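Setting floor rules for a robot arm in a shop aisle

I've rewritten our aisle rules at Lilell 3 times now, and the version below is the one I'd hand to a new starter.

Start with the floor. Mark your keep-out line with tape, out to full reach plus whatever the arm is holding (people always forget the load!). Ours got 15 cm wider once we did the sums with a basket.

Next, cables. Walk every one from the arm to the wall and clip anything you could hook a boot under.

Then set your grip force as low as the job allows. Plastic rims flex, so try the grip at slow speed with an empty basket first, and keep one hand near the e-stop. I write the number on the whiteboard, in colour, next to the date.
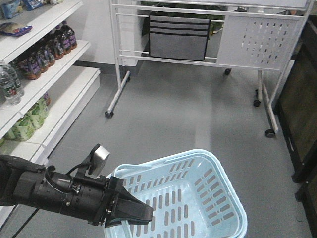
Once you're happy with the slow run, do it again at working speed, still empty, and only then add stock. Light stuff first, bottles last. If anything slips, go back to the slow run and log it on the Trerketti sheet before you touch the settings.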